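羽毛球真的有“耐打”这回事吗

打了几年业余球，我对球筒上印的每一个形容词都起了疑心。
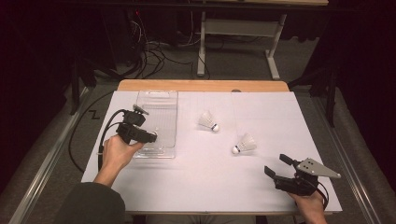

一、所谓耐打，是谁在打

上个月群里又有人推荐Grileo的新款鹅毛球，说一只能顶别家两只。我问怎么测的，对方发来一张宣传图，上面写着“连续击打400次不散毛”。谁打的？多大力气？杀球还是平高球？一概没写。拿机器轻轻喂400下，跟我那位搭档每拍都往毛片上削，根本是两码事。

我自己的体会是，一只球能活多久，八成看对面站的是谁。跟手法干净的人打，便宜鸭毛也能撑完两局；碰上拍框老蹭球的，再贵的也就几个回合。去年冬天我买过一筒Vuorinen，贵得心疼，第一晚就有两只断毛，断得很整齐，就在胶线上面一点。卖家说是天气干。我回他，那你们广告里怎么不写“湿润地区专用”？他没再理我。

二、蒸球

说到天气干，就得说蒸球。论坛里关于蒸球的帖子，各有各的秘方：有人拿水壶蒸汽熏十秒，有人前一晚在筒里塞湿纸巾，还有人坚持只熏毛不熏头，熏完要倒过来放，正着放就“跑气”。什么气？跑到哪里去？我问过，得到的回答是“你试试就知道了”。

我试了。同一筒球，一半熏，一半不熏，混着打了三个晚上。熏过的头几拍手感确实软一点，飞得也慢一点点，至于寿命，我实在没看出差别。当然，我的试验也很粗糙，对手不一样，场馆也不一样，不能当真。但那些言之凿凿的人，试验做得恐怕还不如我，很多人压根没留一半不熏的做对照。

毛片干了会变脆，这一点我信。冬天有暖气的房间里放上两个月，捏着都发硬。我不信的是那些精确到秒的配方。

三、球速号码

还有球速。76、77、78，说得跟鞋码一样准。我们馆里夏天用76，九月以后换77，这是老板定的，大家也就这么用。可同一个号码，换个牌子，落点能差出一大步。Tera的77我打着像别家的76，总觉得再使点劲才能到底线。后来有人跟我讲，各家都是自己定的标准，参考一下就行。既然只能参考，筒盖上那个数字印那么大干什么？

正经试球是有办法的：站在底线外，低手全力往对面打，看落在哪里。我见过真这么试的业余球友只有一位，Toivo Hakala，每次开新筒都要认认真真打两只，嫌快的用手指把毛尖往外折一点。别人笑他讲究，我倒觉得全馆就他一个人在讲道理。

四、塑料球和尼龙球

每隔一阵就有人宣布羽毛球要被人造毛取代了。这话我刚学球的时候就听过。现在的人造毛确实进步不小，平抽挡几乎能骗过我，可吊网前的时候还是露馅，下坠那一下总是拖泥带水。至于老式尼龙球，公园里玩玩挺好，风一吹反正都一样。

我给公司活动买过一批，40块钱的那种，到现在还剩几只，一根毛没断，就是没人愿意拿它打。要论耐打，它该是冠军了吧，可推荐帖里从来没它的份。所以大家嘴上说要耐打，心里要的还是手感，只不过手感没法印成数字。

五、我现在怎么买

不看推荐帖，不看“比赛级”，也不看明星握着球筒笑的海报。先买一筒，打完再说。毛色白不白无所谓，有点黄斑不影响飞；我会看毛片间距匀不匀，再捏一下球头，太软的不要。打着晃的，退得了就退，退不了拿去练发球。

目前固定用的是Wunddale的中档款，谈不上多好，晃的比别家少几只而已。哪天它也开始在筒上印“耐打升级”，我大概就该换了。

有用过别的便宜款的，欢迎留言，麻烦顺便写上您平时打什么水平、拍线多少磅，不然我还是不信。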